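**August, Friday, 6:40 a.m.**

Greenhouse log, continued. Overnight low in the north bay was 13 degrees, which is inside tolerance for the peppers but slow for the melons. Tank level down 12 liters since last reading. I suspect the Stalgate valve again. Swapped the washer, marked the thread with paint, will check at dusk.

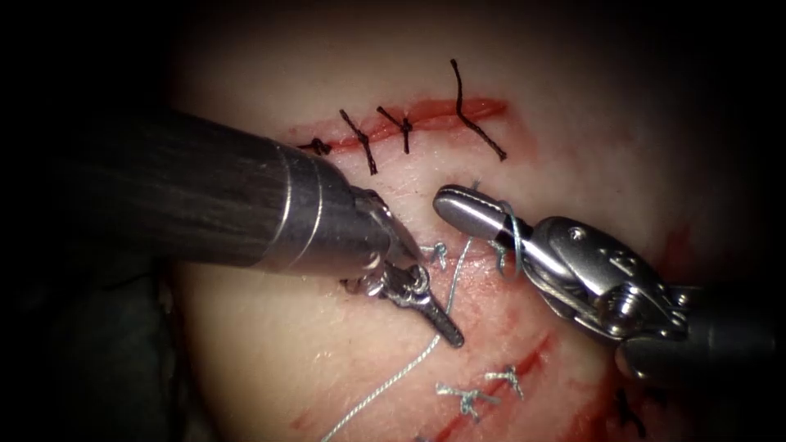
Melon training took most of the morning. The vines had put on enough growth that the old ties were biting into the stems, so I cut them and retied with soft cotton in a loose figure eight. Spacing on the crossbars is now even. The splits on the oldest fruit are shallow and run nearly parallel, much like the three red incisions on that rounded surface, with the pale thread stretched over it. I won't sew a melon. Split fruit goes to the kitchen and the rest get less water for a week.

Feed: Gadex at half strength, up to 800 milliliters per bed. The label rate is too strong for this soil. Conductivity in the runoff was higher than I want, so beds on the east side get plain water until Monday.

Ordered seed from El Fassi for the fall sowing. Spinach, two kinds of turnip, no more kale.
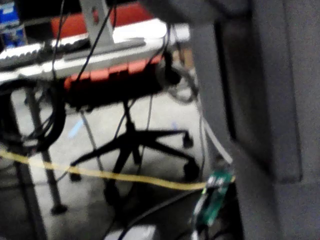 Marwa Kamel wrote back at noon that plain water alone won't bring the salts down if the beds drain as slowly as mine do, and that I should fork in grit first. She uses the coarse grade from Hustar. I have half a bag left. Will do bed four tonight and compare runoff with bed five.

Dusk: valve dry. Paint mark has not moved.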